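Open Bench Day at Geso: your questions, my answers

Last updated 4 June 2019

I'm Nhi Mạc, and I run the visitor side of our robot workshop in Drultport. Same questions every year, so I've finally typed them up!

When is it, and do I need a ticket?
One day in July. It's free, but you do need to put your name down, and we stop at 77 people (the floor gets tight once folks start leaning in). Last year 671 of you asked for a spot, so please cancel if you can't make it.

How long is a visit?
Groups of 7 go in together and get 30 minutes at the bench. Stay for coffee afterward if you like, Eusebio always makes too much.

What will I see the robot do?
Everyday stuff, mostly. We like jobs you've done yourself at the kitchen table, so you can judge the arm fairly. The one people ask for again and again is the power strip and glue gun demo. Plugs are fiddly for a gripper with several fingers, and a glue gun is an awkward shape to hang on to, so there's plenty to watch.

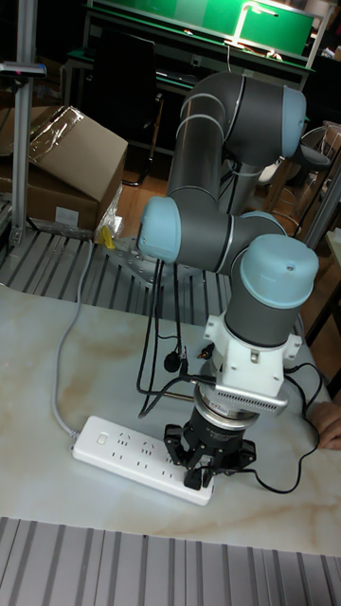
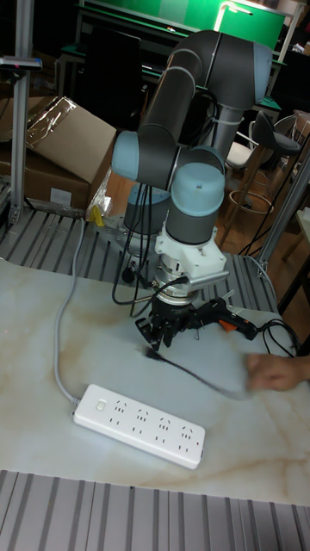 Can I have a turn at running it?
Yes, if you're 12 or over! Eusebio Valcárcel stands next to you the whole time with the stop button. You'll be slow and clumsy for the first few tries, I still am. Younger kids get the sorting game in the Jilldale room, which is pretty great too.

Is it safe to stand close?
There's a line on the floor and we ask you to stay behind it unless we call you up. Tie back long hair, and no dangling scarves or lanyards, please.

Is the glue gun hot during the demo?
No, we keep it cold for visitors. Sorry to the kid who brought a broken toy dinosaur last July.

Can I take photos?
Sure, go ahead. Just no flash while the arm is moving, and ask before you put other visitors online.

Where do I park?
Behind the Đặng bakery, two doors down. Don't use the loading dock, they really will tow you.

My question isn't here!
Write to me through the contact form. I read everything, usually in the evening, so give me a day or two.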